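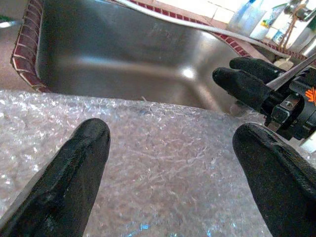
Stainless steel basin with tiled border.

4. Care of the basin and waste

4.1 Rinse the basin with warm water after each use and dry it with a soft cloth.

4.2 Remove water marks with a mild liquid cleaner. Rub along the grain of the steel.

4.3 Once a month, lift out the Nellau strainer and soak it for 8 minutes in warm, soapy water.

4.4 Check the seal beneath the waste. If it is worn, fit a replacement (Trerkico part 158) and tighten by hand only.

Note: Grout may be sealed again after 2 years - see section 6.

Caution: Do not use bleach, wire wool or scouring powder. Damage caused by these products is not covered by the guarantee.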